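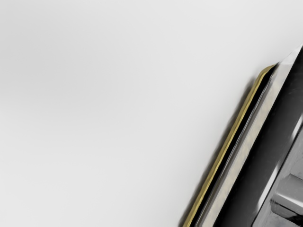 ## Verbraucherverein Plindmont: Istus-Siegel für Haushaltsgeräte hält wenig von dem, was es verspricht

Plindmont, 18. Februar 2026. Der Verbraucherverein Plindmont rät davon ab, Kaufentscheidungen auf das neue Istus-Siegel zu stützen. Das Zeichen soll »besonders langlebige« Haushaltsgeräte kennzeichnen und klebt seit Dezember in den Filialen der Handelskette Dellari. Nach Angaben von Istus tragen es bereits 313 Modelle. Wie sie geprüft wurden, konnte das Unternehmen dem Verein auf zweimalige Anfrage nicht schlüssig erklären.

Vorgelegt wurde lediglich eine Zusammenfassung des Prüfbüros Mbwambo, 2 Seiten lang und ohne Messwerte. Darin ist von 2000 simulierten Betriebsstunden die Rede. Ob ein Gerät dabei ausfallen durfte und wie viele Exemplare je Modell getestet wurden, bleibt offen.

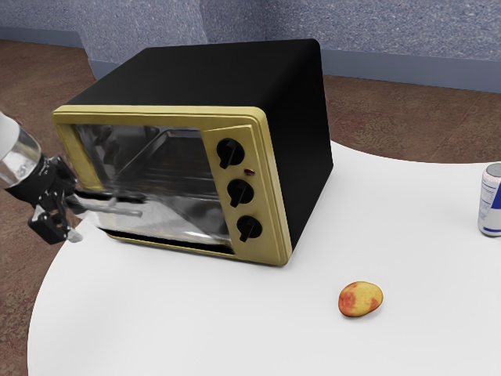
*Tischbackofen mit schwarzem Gehäuse und gelber Front.*

Auch zur Reparatur schweigt das Siegel weitgehend. Die Hersteller müssen Ersatzteile »in angemessenem Umfang« bereithalten, eine Frist fehlt. Für die Vergabe zahlen sie je Modell eine Gebühr, deren Höhe Istus nicht nennt. Eine Ablehnung hat es nach Kenntnis des Vereins bisher nicht gegeben.

Dellari wirbt unterdessen mit »geprüfter Lebensdauer«. In der Plindmonter Filiale kosteten Geräte mit Siegel bis zu 45 Euro mehr als weitgehend baugleiche ohne. Der Verein hält diesen Aufschlag für unbegründet, solange die Prüfberichte unter Verschluss bleiben.
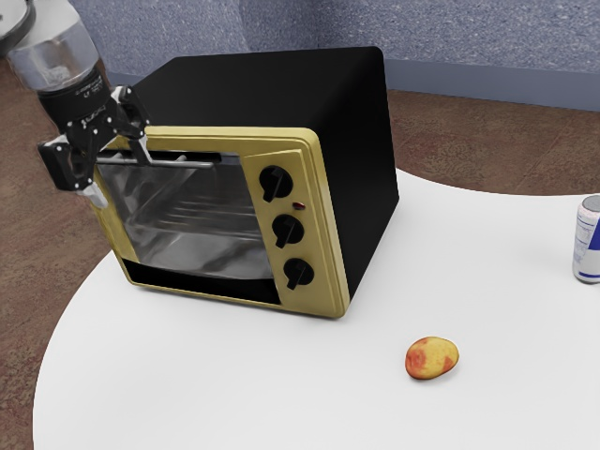

*Kleingeräte für die Küche: Die Lebensdauer ist beim Kauf kaum zu beurteilen.*

Der Verbraucherverein fordert Istus auf, sämtliche Prüfprotokolle offenzulegen und eine Mindestfrist für Ersatzteile festzuschreiben. Die angekündigte »Transparenzoffensive« des Unternehmens nimmt er zur Kenntnis. Einen Termin dafür gibt es nicht.

**Pressekontakt**
Verbraucherverein Plindmont, Pressestelle
Abdruck honorarfrei, Belegexemplar erbeten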